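Nillari Facade Shading Log, version 2

Readings from movable timber louver panels on the Vukadinović apartment block in Fudham. Compiled by Mimoza Mladenović. Last edited 2023-09-10.

What is in it

3,780 rows, one per panel per reading. Each row has panel ID, floor, louver angle, outside light level, inside light level and room temperature. The block has 6 floors and 170 panels. Ground floor panels are fixed, so their angle column never changes.

Why I would be careful with it

The supplier, Clasum, sells these panels on the claim that residents will slide them across to follow the sun. I doubt it. Most panels in the log sit in one position for weeks, and a shading figure worked out for a panel in its best position tells you little about one parked beside the window.
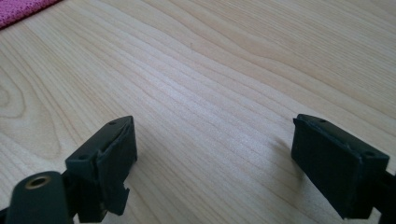
Inside light was read with two handheld meters that were never checked against each other. The meter column says which one was used. Don't average across them.

Room temperature is worse. Some residents run air conditioning, some don't, and the log has no column for it. Any cooling benefit you find in there is suspect - mine included.

Missing values

Blank means no reading. Zero means zero. An early export mixed these up, so throw out anything marked version 1.

Files

readings.csv
panels.csv
notes.txt (angle conventions, known bad rows)

Corrections are welcome if they come with a row number.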